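Kitchen cell back in service after gripper fault

The handling cell in the Provov test kitchen is running again after being stopped for most of last week. Many of you asked what happened, and a few versions have been going around the building, so this item sets out what we know and what changes for people who use the cell.

The short version is that the gripper opened when it should have stayed closed. It was carrying a full steel canister from the counter to the rinse station when the fingers let go. The canister fell onto the counter, rolled, and went over the edge to the floor. It held 12 liters of water at room temperature. No one was inside the marked area and no one was hurt. The floor was closed until it had been mopped and dried, and the cell was locked out the same afternoon.

The controller log shows that the arm lost contact with the gripper for a very short time during the move. When contact came back, the gripper did what it does every time it powers up. It opened fully to find its zero position. The controller saw a healthy gripper again and carried on with the move, with nothing in its fingers. It reached the rinse station, opened, closed, and reported a finished cycle.

That last part bothers us more than the drop. A cable can fail on any machine. A cell that loses its load halfway through and then reports success is a different kind of problem, and it was in our program from the first day. The check for a held part ran once, right after the pick, and never again.

The cable itself was found quickly. Stulov, who supplied the wrist harness, had asked for a strain relief at the last bend before the gripper. Ours was taken off in March when the fingers were changed over to the longer pair, and it was not put back. The work sheet for that job has a line for it, and the line is blank. With the wrist turned all the way over, the connector was taking the pull of the whole loop. Two of the pins showed wear when the plug was opened up.

We also went back through older logs. There were 16 short dropouts before this one, going back several weeks. All of them happened with the gripper empty or the arm parked, so they cleared themselves and no alarm reached the screen. Anyone who noticed the gripper open by itself during setup was probably looking at one of these. Two people did notice and mentioned it in passing, but neither report was written down. Please write them down, even if it seems like nothing.

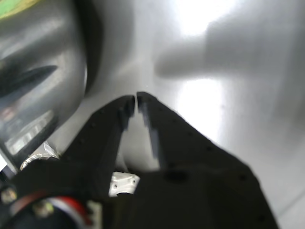
Liesl Imhof led the repair and has been running the acceptance moves since Monday. She replaced the harness, fitted the relief, and rewrote the startup routine so that the gripper holds its last position after a loss of power and waits for a person to release it. The program now checks for a held part all the way through the move. Most of her moves are done close in, with the fingers nearly together beside a shiny metal surface, where the gap is tight and the old program had the least margin. She ran 40 full moves with an empty canister and 24 with a filled one, pulling the harness plug on purpose during some of them. The gripper held on each of those and the arm stopped.

Some limits stay in place for now. Nothing hot goes in the cell until the Riedl people have looked at the new startup routine, and glass stays out as well. The arm runs at reduced speed whenever it carries a load. If the screen shows a gripper alarm, leave the load where it is and call the bench. Do not reach in to catch or steady it, and do not clear the alarm from the pendant to see if it comes back.

The Mendex cell downstairs uses the same wrist and the same startup routine. It has not had a dropout that we can find, but it will get the same changes and will be down for a day while that is done. Bookings for it have been moved, and you should already have a message if yours is one of them.

The full fault report, with the log extracts, is in the shared folder under the cell's name. The inspection sheet has been changed too – the strain relief now needs two signatures after any finger change.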